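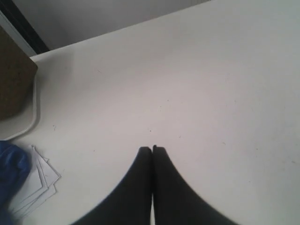 A cardboard box and a white tray on one of the tables at Studon.

New packing room opens at Studon

The community store Studon has opened a packing room behind its main hall in Eruston. The room was used before for old chairs and paint, and it took the members 22 evenings to clear it and to make the walls clean. The tables are white, so that small things like screws and buttons are easy to find on them.

In the room people can pack household goods which go to families who move into their first flat. Each box gets a paper list inside the lid. Cups and glasses are wrapped first, and heavy things must go to the bottom.

"Before, we packed on the floor of the corridor, and my back was not happy with it," said Abena Laryea, who is responsible for the store. "Now we can stand, and we can leave a box half full until the next evening."

Last year the store gave out some 3000 articles, mostly kitchen things and bed linen. Kwadwo Dogbe, who keeps the lists, expects more this year, but he did not want to give a number.

The store asks for clean cardboard boxes of middle size, with the bottom not broken. Very big boxes are not needed, as they become too heavy for the stairs. Trays, plates and saucepans are also welcome. Electrical things cannot be taken at the moment.

Goods can be brought to the side door from 2 pm. For larger deliveries please speak first with Yaa Addo at the desk. The room can take up to 8 packers at one time, and new ones should put their name on the sheet by the entrance.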